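Lurketora Shared Workroom
Minutes of the February users' meeting

Held in the workroom at Brultolside. The meeting opened at 2 p.m. The chair and the secretary were present, with members from the book repair table, the sewing group and the evening class. Apologies were received from the Doucette group.

1. Minutes of the last meeting

The January minutes were accepted with one correction. Under item 5, "new lamp" should read "new lamp cord." The old lamp is staying.

2. Matters arising

The heater in the hallway has been repaired and is working. The landlord has not answered the letter about the back step. The secretary will write again and send a copy to the Doucette group, who use the same entrance.

The spare key is still missing. Anyone who has it should put it through the mail slot in an envelope. If it has not turned up by the next meeting we will pay for a new one.

3. Stickers

The question of stickers on shared furniture was carried over from January. The sewing group asked for all of them to be taken off, as the light gray panel looks messy to new people coming in. The evening class would like to keep them. Several were put on by people who have since moved away, and members are fond of them, the eight ball and the calendar page most of all.

One member pointed out that scraping could mark the surface and that we have no matching paint. Another asked whether warm water and dish soap would do it. The chair had tried this at home on a painted door and it left a ring.

Agreed: the stickers now on the panel stay. No more are to be added there or on anything else that belongs to the workroom. People who want to put stickers on their own toolboxes can do as they like. The vote was close, and the sewing group asked for that to be recorded.

4. Table and white cabinet

The secretary reminded everyone that the wooden table is for work in progress and should be cleared at the end of each session. Books are being left there between sessions. Members of the book repair table said they often have to wait for glue to set and do not want to move a book too soon. They were asked to leave a note with the time on it, so that the next group knows what can be shifted and what can't.

The yellow sponge-like item was raised again. No group claimed it. It can stay by the cabinet until the next meeting and will go in the giveaway box after that.

There was some discussion of the white cabinet. Please open it by the handle and do not push on the curved front. Things should not be piled against the bottom of the door. The sewing group asked whether the cabinet could be moved nearer the window. This was not agreed, as it would block the way to the sink.
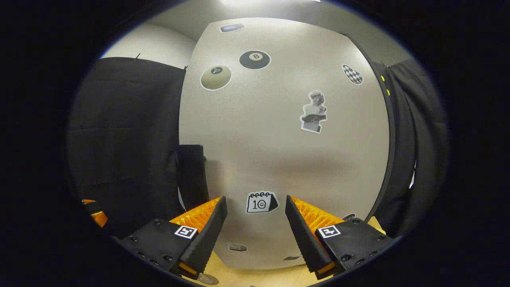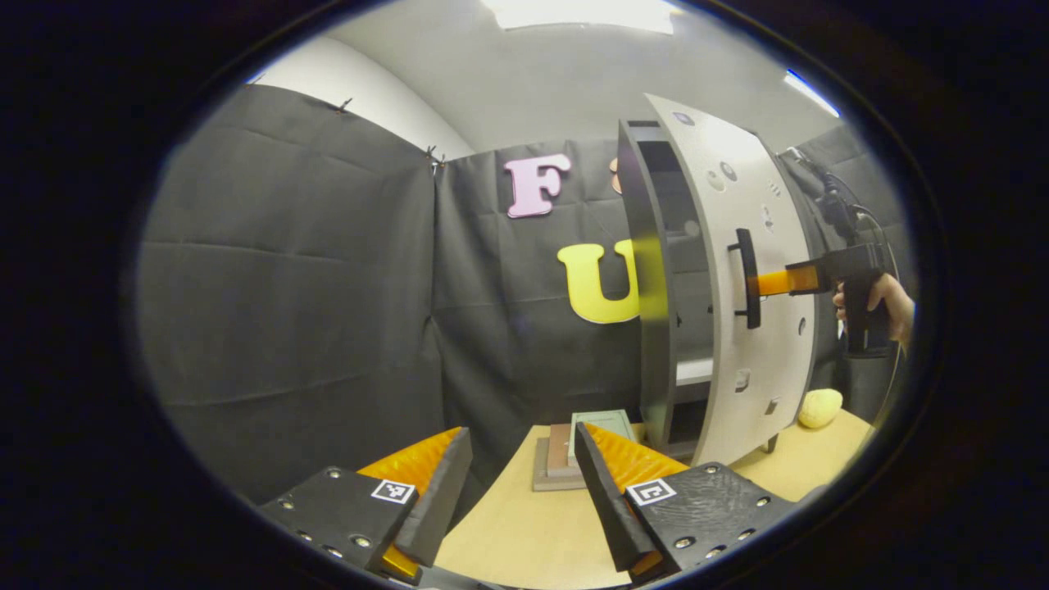 Stickers on the gray panel (first picture); table and white cabinet (second picture).

5. Curtains

The gray curtains have not been washed since they were hung. The sewing group offered to take them down, wash them and repair any hems that need it. They will need the room free for a morning and help with the ladder. The evening class has two people who can help.

It was asked whether we should buy lighter curtains instead. The chair said there is no money for this before summer. The offer to wash them was accepted with thanks.

6. Supplies

The order from Zono came in short. We paid for 24 rolls of linen tape and got 22. The secretary has written to them and is waiting for a reply.

The book repair table asked for another box of 1000 labels. Approved. The sewing group asked for pins and a new pair of shears. Pins approved. Shears put off until we know what the key will cost.

Members were asked again to write on the list by the door when something is running low. Telling the secretary in the parking lot does not count.

7. Any other business

The evening class would like to start half an hour earlier. The book repair table has the room before them and will talk it over and report back.

The recycling bin was left out again. Whoever is last to leave should bring it in.

8. Next meeting

Same place, next month, at 3 p.m. to suit the Doucette group. The evening class will bring coffee.

The meeting closed at 3:10 p.m.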